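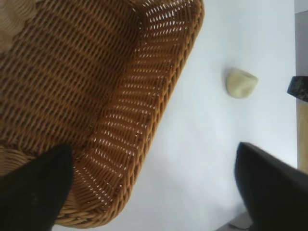

*A woven basket with a piece of beige fabric inside*

**Diston Rural Telephone and Broadband Cooperative**, usually shortened to **Diston Co-op**, is a member-owned telecommunications provider serving the town of Diston and the farming valleys to its north and west. It offers fiber internet, fixed wireless internet and home phone service. As of August 2023 it had 3000 member accounts, most of them residential.

## History

The cooperative was formed by farm families who had been turned down for telephone lines by the companies serving nearby towns. Its early network was made up of shared party lines strung on members' own fence posts and poles. Private lines replaced these over time, and the last party line, on the Onano road, was taken out of service when the exchange was converted to digital switching.

Dial-up internet was added as a side business and was followed by DSL. Speeds on the copper network dropped sharply with distance, and homes at the far end of the Onano line could often get no DSL signal at all. Complaints about this came up at several annual meetings before members voted to replace the copper with fiber.

## Network

The fiber network has 235 miles of cable. Most of it hangs on utility poles, with buried sections through Diston itself and along the river crossing, where the poles were often damaged by ice. The main equipment building stands on the site of the old telephone exchange. A smaller cabinet at Onano splits the signal for the western valley.

Traffic leaves the area over 2 separate routes. The southern route was built first and runs beside the state highway. The northern route is leased from Fonurska, a regional wholesale carrier, and was added after a road crew cut the southern cable and left the whole service area offline overnight.

Fiber reaches roughly 82 percent of the addresses in the service area. The remaining homes – mainly ranches in the upper canyons – are served by fixed wireless from towers on Giáp Hill and at Onano. Wireless plans are slower than fiber plans, and heavy snow on the rooftop receivers can interrupt them.

## Governance

Every account holder is a member and has one vote, whatever the size of the bill. Members elect the board of directors at the annual meeting, held each March in the Diston school gymnasium. The board hires the general manager. Faustine Delaunay, a former network engineer, has held the post since the start of fiber construction.

Money left over after expenses is credited to members in proportion to what they paid during the year. The credits are held as capital and paid out later, when the board decides that finances allow it.

## Services and rates

Internet plans are sold by speed and have no data cap. Home phone service can be bought alone or added to an internet plan. The cooperative stopped offering cable television when the fiber network opened, citing the rising cost of channel contracts.

Line extensions to new houses are free up to a set distance from the nearest pole. Past that point the owner pays by the foot, a rule that has been disputed by residents of the upper canyons.

## See also

- Telephone cooperative
- Fixed wireless
- Rural internet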